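Kitchen Basics / Cleaning & Care
Reading time: 4 min

Washing and drying mixed tableware by hand

Bowls, cups and trays made of different plastics and glazes do not all tolerate the same water or the same brush. The procedure below covers a small mixed load: two or three bowls, a few cups, one serving tray, and whatever fruit or vegetables were served in them. It assumes one sink, one drying area and a table to sort on.

What you need

Dish soap, unscented if the cups are used for water
A dish brush with a long handle
A soft sponge without a scouring side
Two cotton towels, one for drying and one to lay flat
Baking soda

1. Clear the food first

Take out grapes, peppers and other produce before any dish goes near the sink. Grapes stay on the stem until they are eaten, as a torn stem end lets the berry spoil sooner. Do not rinse produce that is going back in the refrigerator. Chili peppers are handled last, and hands are washed with soap afterward. Oil from a cut chili transfers to a sponge and from the sponge to the rim of the next cup.

2. Sort by material and color

Set the load out on the table in three groups.

Group A: clear and translucent cups. These show scratches and film, so they get clean water and the sponge only.

Group B: light or bright colored cups and bowls. Orange and lime green plastics can pick up stains from tea, tomato and turmeric. Wash them second.

Group C: dark bowls, dark cups and trays. Residue is hard to see on dark surfaces. Check them by touch. A clean surface drags slightly under a wet fingertip; a greasy one slides.

Leave a gap between groups. Stacking at this stage moves grease from the outside of one bowl to the inside of another.

3. Wash

Fill the sink with warm water to a depth that covers the deepest bowl lying on its side. Add soap after the water, not before, if you want less foam.

Wash Group A with the sponge. Rim first, then inside, then outside. Rinse at once.

Wash Group B the same way. For a stained interior, mix baking soda and water to a paste, spread it on the stain, leave it for 24 minutes and wipe it off with the sponge. Do not use the brush on a glossy finish.

Change the water before Group C. Use the brush inside deep bowls, working from the base up to the rim in circles. On a tray with raised sides, run the bristles along each inside corner, where crumbs and dried juice collect. The flat part of the tray needs only the sponge.

4. Dry and return

Lay one towel flat and turn the cups over on it with one side of the rim propped on a fold, so air can get in. Shallow bowls drain well leaning against a wall. Deep bowls should be dried by hand. Stand the tray on its long edge.

A plank table should not be used as the drying surface. Water runs into the joints between the planks and lifts the grain. If it has to be used, put the towel down first and wipe the wood when the last piece is off.

Rinse the brush, shake it out and let it dry with the bristles clear of any surface. Replace it when the bristles splay.

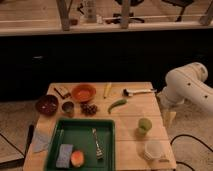
Efa Meredith writes that she has stopped using the baking soda paste on clear cups after it left a haze she could not polish out, and asks whether vinegar is safer. Diluted white vinegar is suitable for mineral film on most clear plastic. Use one part vinegar to 6 parts water, wipe, and rinse right away. It will not remove scratches, and a cup that stays cloudy after two treatments is worn.

She also asks about trays with a textured base. Use the brush, with the grain of the texture, and rinse from the high end.

Contact | © Pladden | Back to top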